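Jan 28, 2020 — The Felwood workshop has put its new bench layout into use, with 22 stations now fitted with blue perforated pegboard and a removable wooden work board on each. Fitting out the remaining stations is due to be finished in October.

The boards are made up by Plikness from pale planks joined edge to edge and sanded flat. Each one is laid on the pegboard, so that a worn board can be lifted off and exchanged without taking the bench apart. The previous tops were glued down, and replacing one took a station out of service for most of a shift.

"We wanted a surface we could swap between jobs," said Lowri Rees, who runs the workshop. "The holes let us put a stop or a clamp wherever the work needs it. The board takes the scratches."
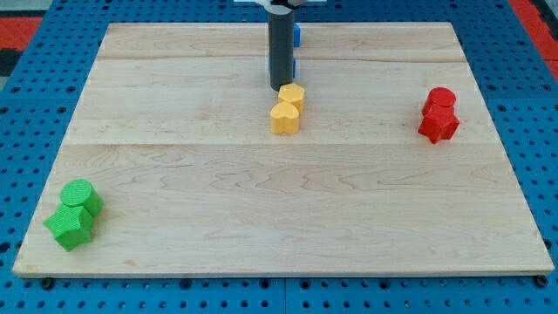

*A work board on the blue pegboard at Felwood. Two faint seams cross the surface between planks.*

Boards are inspected every 60 days. The check covers flatness, open seams and damage along the front edge. A board that fails on flatness goes back to Plikness for sanding, up to two times, after which it is cut down for smaller fixtures. Fasteners in the pegboard are tightened at the same inspection.

Jailson Peixoto, who drew up the layout, said the hole spacing was kept the same at every station so that stops and clamps can be shared. The workshop holds 1,165 of these parts in stock — most of them carried over from the old benches. Parts that do not fit the new spacing have been set aside and will be offered to the Sustura training rooms.

Requests for a board in a non-standard size should go to Gwion Parri at the tool counter, with a sketch and the thickness required. Orders already placed for the old tops will be filled with the new type.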